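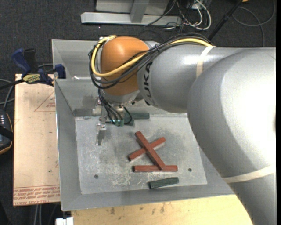 How to Clear Up a Jumble Without Making It Worse

Have you ever played pick-up sticks? You drop a bunch of sticks, they land in a mess, and you have to lift them off one at a time without wiggling the others. I love that game, and I'm terrible at it!

Sorting a bin of bars is the same sort of puzzle. Say there are red ones and green ones, all dropped in any old way. Some are lying by themselves and some have landed on top of each other. Which would you grab first?

Start by hunting for crossings. When two bars make an X, one of them has to be on top. Take that one first! If you tug the bottom one, the top one comes along for the ride, or rolls off and bumps into its neighbors – and now you have a brand new mess to figure out. A long red bar can even lie across two others at once, so lifting it sets both of them free.

Next, look at the edges. A bar lying right up against the wall of a bin is tricky, even when nothing is on top of it. Your fingers need a little space on both sides to pinch it. Try it with a crayon pushed against the side of a shoebox and you'll see what I mean. (My friend Yu-na gets hers out by grabbing it at the two ends. Sneaky, and it works.)

Color helps too, but only once you know what's free. I used to go for all the reds first and I kept pulling on ones that were stuck underneath. Now I look for the top pieces, whatever color they are, and make my red pile and my green pile as I go.

Want to try? You need a shoebox and a handful of crayons in two colors. Tip the crayons in, don't straighten them, and use just your thumb and one finger. If a crayon you didn't pick moves, put yours back and let someone else have a turn. Jomar once cleared a whole box before lunch, and I'm still trying to beat him.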